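jurkelberg-envelopes

Two-arm bench at the Farnow shared workshop, sorting and standing up stationery. Data card + notes for anyone who wants to use the recordings or rebuild the rig. Written in a hurry, fix it if it's wrong.

Maintainer: Esmaeil Shokri
Last touched: Jan 21, 2024
Status: works on my machine, see Known problems

Envelopes, arms, bench:
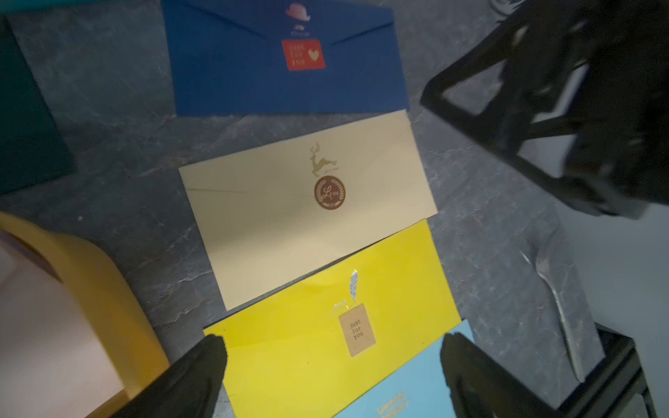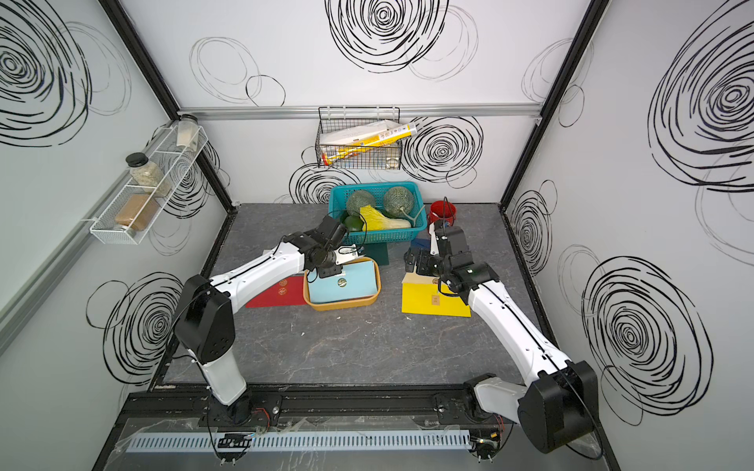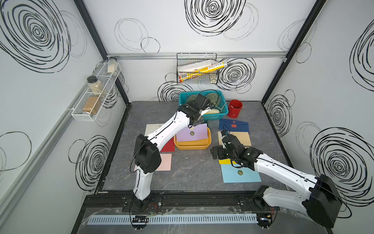

What it is

Recordings from a pair of teleoperated arms, driven by hand from a leader pair (the leaders sit on the other bench). Task family is picking up envelopes and getting them into a shallow tray. Project started in June as a way to test the Clanden gripper firmware, then the test data got more useful than the firmware.

2000 episodes total. Up to 70 seconds each, most a lot shorter. Failed ones are kept and marked, please don't filter them out and then tell me the success rate looks great.

What's in an episode

- fixed camera video
- one wrist video per arm
- joint positions, both arms, plus gripper opening
- commanded positions from the leaders, same clock
- a one-line instruction in plain English
- outcome: ok / partial / fail

Timestamps are in the recorder's clock, not wall time. Video and joints are lined up in post by the align script. If you use the raw folder you have to run that yourself.

Instructions

Short, typed by whoever was driving. Spelling is what it is. Things like "put the purple one in the tray", "stand it up", "move the card over". Color names are NOT normalized. One person's cream is another person's tan. There's a synonyms file in docs, half done.

Layout

Objects get shuffled between episodes by hand. No markings on the table, no fixed positions, that's on purpose. Kitchen stuff stays in the work area as clutter and isn't part of the task unless the instruction says so. Walls have the scribble panels up. We had plain ones before and the policies trained on those fell apart as soon as somebody walked past in a dark shirt. The scribbles are marker, done in one evening, not a calibration pattern. Don't try to detect corners on them, someone did.

Building the bench

Nothing fancy. Order that worked for us:

1. Frame first, square it, then the wall panels.
2. Mounting rail along the front edge. Tighten everything before the arms go on, you can't reach some of the bolts after.
3. Arms. Power them one at a time the first time, with the E-stop in your hand.
4. Cables into the duct. Leave slack at the wrist, more than you think. We ripped a connector out twice.
5. Home both arms, then run the reach check at slow speed before you run anything else.
6. Wrist cameras last. Refocus them after mounting, the focus ring moves when you tighten the clamp.

Bench 2 is the same design but a bit wider. Bench 3 is parts in a box.

Running it

Start the recorder, then the leaders, then the followers. In that order. Other way round the followers jump to wherever the leaders were last left. Nazari is the recorder config, the name stuck from an older branch. Edit nazari.yaml for ports and camera IDs, everything else can stay default.

Space bar starts and ends an episode. Backspace throws away the last one. There's no undo for backspace.

Known problems

- Shiny paper. Glossy envelopes blow out under the overhead light and auto exposure makes it worse. Lock exposure.
- Grippers pinch two envelopes when they overlap. Driver usually notices, policy dosen't.
- Seals and stickers peel after enough handling. Same envelope can look different in early and late episodes.
- Left wrist video drops frames when the disk is nearly full. Checker script flags it.
- Table surface has some shine too, depth is junk on it so we stopped recording depth.
- Gripper opening isn't zeroed between sessions. Use relative values or rezero yourself.

Splits

Train and val are split by session, not by episode. Please keep it that way, neighboring episodes in a session look nearly identical and you'll fool yourself.

Not in here

No force data. No audio. Leader arm video exists for a few sessions but had faces in it so it's been pulled.

Using it

Free for research and for messing around at home. If you publish something put the repo name in. Bug reports to the issue tracker, include the session folder name or I can't find anything. Workshop people can just leave a note on the bench.

TODO

- finish synonyms file
- rezero script for the grippers
- wiring diagram (Esmaeil has it on paper)
- rename the nazari config to somthing that makes sense
- bench 3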